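Matden Rights Complaints Corpus

Matden is a set of 1,227 anonymized complaint summaries about public bodies, tagged by the right each complaint relies on. It is maintained by Manee Inthanon at Zultance.

What is in it

Each record has a summary, the type of public body, one or more rights tags and an outcome. There are 14 tags, including privacy, fair hearing, family life, free expression and protest. Summaries run to a maximum of 400 words. Names, addresses and case numbers were removed before tagging.

Records tagged "detention" were read by a second person. The others were tagged once, so expect some overlap between "privacy" and "family life" in the housing complaints. 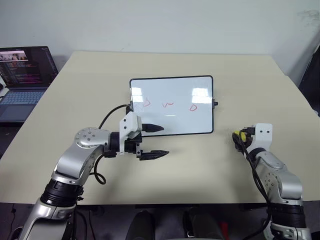

Files

complaints.csv holds the records, one per line
tags.txt has the tag definitions
splits/ contains the train and test lists; the train list has 1,000 records

Known problems

Outcomes are missing for many complaints against schools. Complaints settled by phone are marked "closed" with no further detail. The tag "assembly" was renamed "protest" in the September release, and older scripts will fail on it.

Use

Free for research and teaching. Please don't use the outcome field to predict whether a real person's complaint will succeed. The records are not legal advice.

Corrections go to the Jisby issue tracker, with the record ID in the title.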